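Duslow cell

The Duslow cell is a two-armed tabletop robot station kept at the Platbridge workshop and used mainly for handling household objects that were never designed to be handled by robots. It is built on an Ilex frame and runs a control package called Shen, whose manual is 124 pages long and has no index.

Layout

The cell consists of a pale wooden tabletop inside a black metal frame, with one black arm mounted on each side. Both arms reach inward and share the middle of the table, an arrangement that makes two-handed work possible and collisions routine. A raised wooden shelf on thin legs stands toward the back. It is officially removable, and is removed whenever an arm has recently hit it.

Setup

Each arm is homed separately, left first, and then checked against the other by having both grippers meet at a mark in the center of the table. The accepted error is 3 millimeters. A cell that passes goes on to the vase routine, introduced one December as a holiday display and retained as an acceptance test because it finds faults the official one misses — chiefly a lazy wrist joint and a grip force set by an optimist.
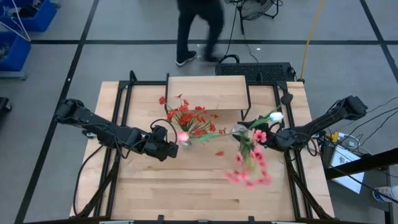
The vase routine, with the right arm holding a glass vase of pink flowers at a tilt.

Grip force for glassware is set to 48 on the Shen scale, which has no units. Values above 80 are reserved for objects the operator does not expect to see again.

Maintenance

Gripper pads are wiped before every session and replaced when they turn shiny. Cables are the most common source of trouble. The loop at each arm needs enough slack for full reach but not enough to catch on the frame, and almost every unexplained stop in the log was later explained by a cable.

After floral work the table is cleared of petals, which stick to the wood and confuse the centering check. The manual does not mention petals. A handwritten page at the back does, at some length.

Repair

A faulty joint is normally swapped whole, with the arm powered down and supported by hand. The arm must then be homed again, along with the other one, which will have been leaned on.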